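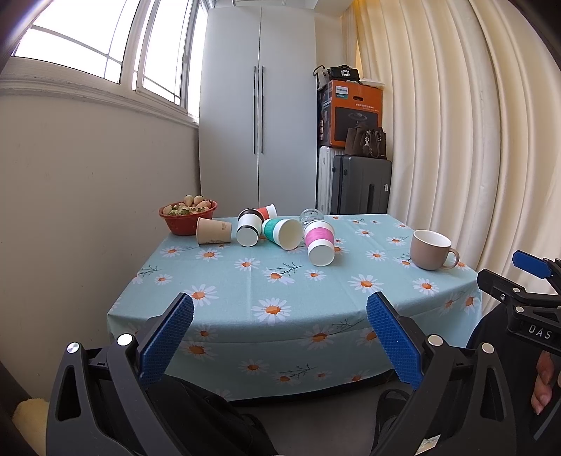 Closilska student robotics club, call for participants, spring round

We need people for the table clearing project. Up to 10 places, students first but anyone over 16 can ask. No robotics background needed, just steady hands and some patience.

What it is: you work a pair of hand-held grippers and do small kitchen-type jobs with them, over and over. Cups upright, cups stacked, fruit from bowl to cup, mug moved over by its handle. Each go gets recorded and the recordings go into training our arm, Civby, which is meant to clear a table by itself at the end of term demo. Right now Civby is OK with mugs and terrible with paper cups. Squashes them. So lots of paper cups this round, sorry.

What you'd be doing
- sessions of 2 hours, one break in the middle
- setting the table up a bit different every time (swap the cups around, tip some over, move the bowl)
- writing a line in the log after each go, what you did and if you dropped anything
- dropped goes count too, don't delete them!!

Who we want
- left handers esp. welcome, we have hardly any left hand recordings
- people with small hands, large hands, whatever, the grips adjust
- okay standing for most of the session. If you can't stand that long tell us, we have a low table as well
- no strawberry allergy please, or say so and we'll put you on the cups only

Also looking for one person to do labeling. Goes through recordings and marks where each grab starts and stops. Can be done from home on your own laptop. Boring but it's the bit the demo depends on, and you get your name on the poster. Spreadsheet skills a plus.

When: April, afternoons mostly, first slot starts at 2 pm. A few evening slots if enough people ask.

Where: practice room is small so max two participants at a time. Adress and door code come with your confirmation, please don't just turn up.

What you get: lunch voucher for the Hatico cafe per session, and course credit if you're in the Núñez intro class (bring the form, we sign it on the day). Not a paid position, we asked, there's no budget this term.

To sign up: email Tamsin Trevaskis through the club page, put CUPS or LABELING in the subject line. Say which hand you write with, which afternoons you can do, and whether you've used grippers before. Under 18s need a parent signature befor the first session.

Phone for the club desk is ext. 1411, mornings only. The old extension 1460 still rings but it's in the storeroom, so use the new one.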